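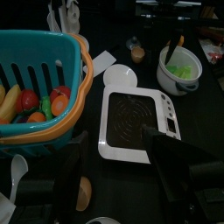

Play food in the basket, toy cooktop next to it.

Workshop > Notebooks > Meltholm discs
April 2, 2021, by Yulan Yu
7 min read

Okay, episode 11. I've been putting this one off and it was as bad as I thought it would be, though bad in a different spot.

Where we left it: the first ten are cleaned, graded, and sitting on the shelf drive with Jingyi's initials on them. Eleven is the one where the puppet king takes over the harbor and the whole thing goes stormy, so there's rain drawn on top of almost every shot. Rain is awful for us. The dirt filter in Tresto thinks rain is scratches (fair enough, they're thin white diagonal lines) and happily wipes it out. First pass last night, default strength, and I came in this morning to a lovely dry harbor with everybody holding umbrellas.

So I threw that pass away and started from the raw scan again. Notes for whoever does 12, which also has weather in it:

Dirt filter off completely for the harbor shots. Don't turn it down to low. Low still eats the far rain, the really faint stuff behind the lighthouse, and you don't notice until you flip back and forth with the scan. I flipped back and forth for most of an hour before I believed it.

Stabilizer on, but lock it to the painted background. If you leave it on auto it grabs the waves and the whole town starts bobbing. Pretty funny for about three seconds.

Hand cleaning for everything else. I marked every frame with a real blemish on it and the list came to 168, which I did by hand with the paint brush tool, copying from the frame before or after wherever the drawing was held. Most of this show is shot on twos so there's nearly always a clean twin sitting right there. Where there wasn't one I painted. I'm fairly proud of the hair I took off the king's crown in the throne close-up, it went right through the ink line and I had to redraw a bit of the line with a mouse because somebody has walked off with the tablet pen. (Mingxuan? It's the gray one.)

There's one I left in. Shot of the kid on the stairs, there's a fingerprint in the paint on his sleeve. It moves with the sleeve, so it's on the cel and it's been there since the day they shot it. I like it. If Danel complain I'll take it out but I'd want them to ask.

COLOR

Jingyi and I went around and around on the king's cape. The old tape has it purple. The scan has it almost brown. The one surviving paint chart, which is a photocopy of a photocopy, just has a number on it and no swatch, so thanks for that. I'd been matching to the tape for episodes 1 through 10 and he was only in the background of those, so it never mattered much. Now he fills the screen and purple looks terrible against the green storm sky, like a sticker somebody slapped on.

Jingyi's idea, and I think she's right, is that the tape was pushed toward red across the board and everyone's skin on it is pinker than it should be too. She took the gray of the harbor wall as neutral, balanced the reel to that and the cape landed in a kind of dark plum. Looks great. Looks like something a person would pick. The trouble is it means the earlier episodes are all a hair too warm and I'd have to go back over them.

I did a test on the opening of episode 3 with her setting. It's better. Ugh. So that's going on the list. It's only a grade, the cleaning stays as is, and it can run overnight, but the initials will have to come off the drive labels and go back on again.

SOUND

Jinfeng Yu sent over the second batch of transfers and the good news is that the magnetic track for 11 is complete! We were all sure the last part was missing. It was wound on the end of the can for 9, tail out, with no label. The bad news is there's a hum all through the king's big speech, the one everybody remembers, where he goes through all his titles and the crowd keeps shouting new ones at him.

I tried a notch at the hum and it took the bottom out of his voice. He sounded like he was on the phone. Tried a narrower one plus the next couple up, better, but then you hear it come and go when he pauses. What I've ended up with is a very light cut while he's talking and a slightly heavier one in the gaps, with long fades between, and a little bit of the room tone from the end of the scene laid under it all so the gaps don't go dead. On the small speakers it's perfect. On headphones I can still find it if I go looking. Jinfeng, could you have a listen before I do the same to the reprise in 12? I've been hearing that speech all day and my ears have quit.

SUBTITLES

This is the bit I wanted to write down properly, so it's the longest.

Ximeng's draft is really good and really funny and also about a third too long for the screen. The king talks fast. In the titles scene he has a new title every second or so, and each one is a pun, and if you translate the pun you need a whole line and if you don't it's just a list of names. We sat with it this afternoon and ended up doing these:

Two lines on screen at the most, always. A few of the early drafts had three and it covered his mouth.

One title per caption in the speech, even when he rattles them off. If one can't be read in time, it gets shortened. We lost "Grand Admiral of All the Puddles" this way and got "Admiral of Puddles," and I think the short one is funnier, though Ximeng is still in mourning.

Crowd shouts in italics, king in plain. We tried color for the crowd and it looked like karaoke.

The joke about the herring stays as herring. In the original it's a different fish and the word also means a fool. Ximeng wanted to change the whole exchange so the insult comes across. We found a way to have the fishwife say it with "cod" in there, and then I looked at the drawing and she's holding up something that is plainly a herring, long and thin, and she waves it. So, herring, and the insult goes in the line after.

Songs: translated for sense, no rhymes. There's one exception, the little round the guards sing on the wall, where Ximeng got it to rhyme by accident and I refuse to let anyone fix it.

I timed the whole episode with these rules and it took 8 hours with a lunch break in it. I don't think that's going to get much quicker. The rest should be easier on the reading speed as he does most of his scheming silently in 12.

PACKAGING, briefly

Proof of the slipcase came back from Rocha. The blue is beautiful. The spine says MELTHOM. I laughed, then I checked the file we sent them, and it says MELTHOM in the file too, so I stopped laughing. It's fixed now, new file's gone over. Please can everyone look at the back cover text one more time, slowly, reading it out loud if you can stand to. I've found 2 things already, a double "the" in the paragraph about the puppet court and a running time that belongs to the old tape.

Also the booklet. Danel would like the background paintings on facing pages, which means the fold goes right down the middle of the lighthouse. I've asked if we can shift it left a bit. If they say no I'll crop it, but I'd hate to lose the boats. Mingxuan has a layout where it goes on the inside of the slipcase instead, printed on the card, and you'd only see it if you looked in there. I love that. It probably costs more. I'll ask.

The sticker on the shrink-wrap: they've suggested "THE LOST CLASSIC!" and I've suggested leaving off the word lost, seeing as it was on a shelf in Rocha with the title written on the cans. We'll see who wins.

LEFT TO DO ON 11

Check the reel change in the middle, I think there's a frame repeated.
End credits, the names are soft and I want to try the other scan of them.
Redo the two rain shots I did at low before I knew better (the gate, and the one with the dog).
Export with the plum cape and let Jingyi see it on the big screen before I touch 1 through 10.
Put the paint chart back in its sleeve, it's still lying on the scanner.

Discs are due at the plant in October, so there's time, but I said that about the tape transfers too. Drive with the raw scan of 12 is in the left drawer. It's the one with the green tape on it, and it needs copying before anybody opens it.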